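Tredum Picnic Plates: A Second Summer

I bought the Tredum plates last August, on the strength of a claim printed on the sleeve: "the last picnic set you'll ever need." That is a lot to ask of plastic. The maker also says they will survive 200 trips through the dishwasher. I can't confirm that, and I doubt anyone at Tredum sat there and watched.

What I can say is that mine went cloudy in the middle well before the first fall. Knife marks show up fast. Tomato sauce leaves a shadow that baking soda only sort of shifts. They're also light enough that a breeze off the water at Saltdale will take an empty one, and I have chased a few down the beach with my dignity gone.

The shallow shape is fine for sandwiches. For anything with dressing it is a bad joke – the rim barely holds back a spoonful of oil.

My neighbor Hongmei Han swears by the Womilness set, which costs a bit more and is heavier in the hand. I borrowed hers for 2 weekends. Hers scratched too, only slower, and they don't stack as neatly in a tote bag. I'd still pick them.

See-through colors look cheerful in a store and less so under potato salad. If your kids fight over who gets which color, that's worth knowing before you buy any mixed set.

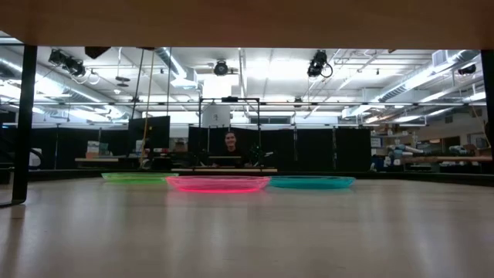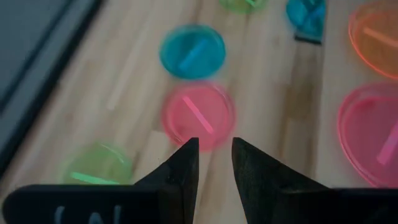
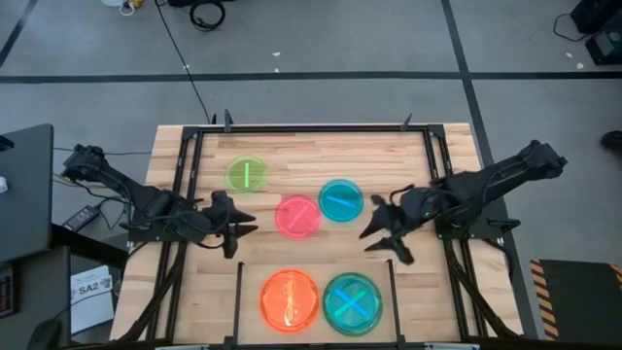 Bright, see-through plastic in several colors.

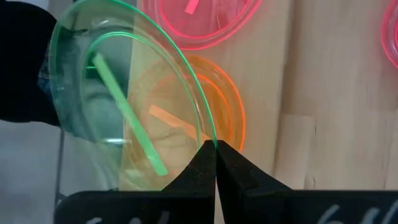

By Inmaculada Bermúdez
Outdoor Eating | 2026-06-19

Would I buy the Tredum plates again? At half the price, maybe. At full price I'd carry the old enamel ones and put up with the weight.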